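Jul 11, 2025

From the Grarwood craft room: paper flower garlands, kits and sign-up

The July kit is ready. It is a garland made from book pages and plain text paper, nine flowers on a length of cotton twine, and you can make it at the table with us or take it home in an envelope. Gaetano Messina cut the petals over the last couple of weeks, so all that is left for you is the shaping, gluing and stringing.

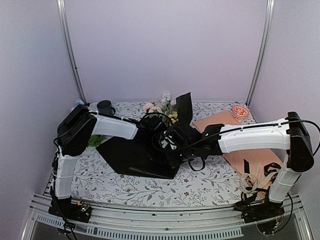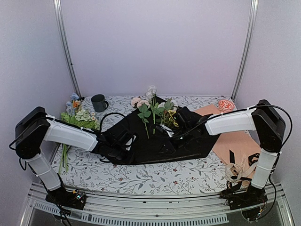
Printed flowers and branches on the white table cover, in both pictures.

What you get in the envelope: petals for nine flowers, centers punched from kraft paper, one length of twine, a strip of glue dots, and a folded instruction sheet. The petals are sorted by size and banded together. Please keep the bands on until you need each size, as the second and third sizes look very much alike once they are mixed up on the table.

You will need your own scissors, a pencil or thin dowel for curling, and liquid glue that dries clear. Glue sticks do not hold the curled petals well. If you have a bone folder, bring it, but the back of a butter knife works too.

Two versions of the kit are on offer. The first uses pages from old novels, cream colored with small print. The second uses sheet music, a little heavier and slower to curl. If this is your first paper flower, take the novel pages. The sheet music version has only gone into a few envelopes, and when those are gone we will not be making more this month.

A note on the centers. Last time several people had trouble with the fringe coming loose. Lindalva Queiroz has changed the instructions so that the fringe is now rolled from the uncut edge and pinched for a slow count of ten before the first petal goes on. She also moved the twine loop to the back of the third layer, which stops the flowers from tipping forward when the garland is hung. If you still have the old sheet from the spring garland, please recycle it and use the new one.

Color is up to you. The samples in the cabinet at Karkier were brushed along the edges with a damp sponge and brown ink, just enough to show the shape of the petals. One was left plain – I like that one best. Ink pads are not part of the kit, but the ones in the craft room can be used during class.

The kit is $62 for a set of two garlands with class included, and that covers light refreshments. People who only want the envelopes can ask at the desk for the price. Payment is due when you sign up. We can hold a place for two days without payment and then it goes to the next name on the list.

Pickup is at the Warer Street door. Ring the bell and wait, as it can take a minute for someone to come down. If you are collecting for a friend, bring a note with their name and which version they ordered.

Two reminders from the last class. Gaetano still has a pair of small green-handled scissors left behind on the windowsill. And the long paper trimmer needs to go back on the shelf with the blade locked.

To sign up, reply to this newsletter with your name, the version you want, and whether you are coming to class or picking up.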